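Home | Campus | Research | Opinion | Archive
Filed under: Higher Education
Tuesday, April 19, 2022 - By staff writer

Enon College says its exchange deal with Arruda will move over 3000 students. So far 2 have gone. The agreement was signed in January, with speeches. 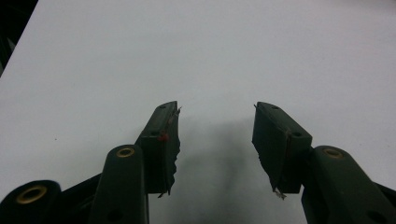 Ask which credits transfer and the answers get vague - four departments, four different forms. Housing is still "under review."
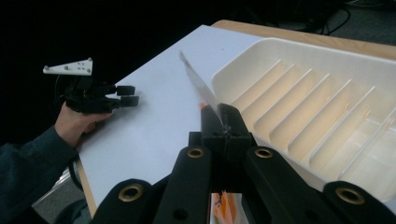

A knife blade held in the jaws of a black gripper.

The deal runs seven years. I'd like to see the budget.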